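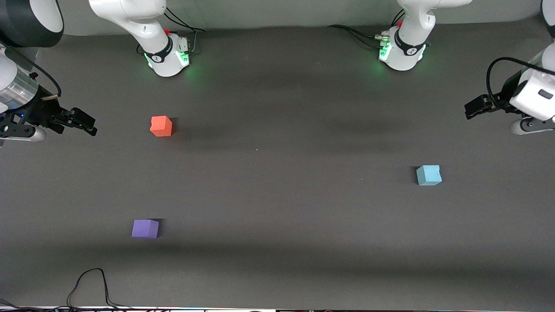 Our group wanted to know how far an old camera sensor can be pushed before its colors fall apart. Damilola Bassey and I shot every test at ISO 400, then again at higher settings, and compared the files side by side. Strong, plain colors are the best place to look – the orange-red of that foam cube against dark gray is just the kind of edge where noise creeps in first. We ended up with 475 files, and sorting them was way more fun than I expected!

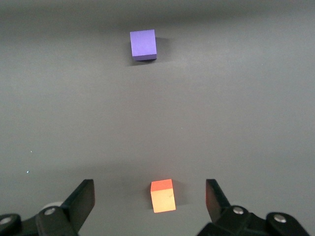
Chibuzor Shehu then made prints of four pairs, and wow, paper hides a lot. Next we want to try raw files and a faster lens.

Filed under: Student Projects, Cameras & Sensors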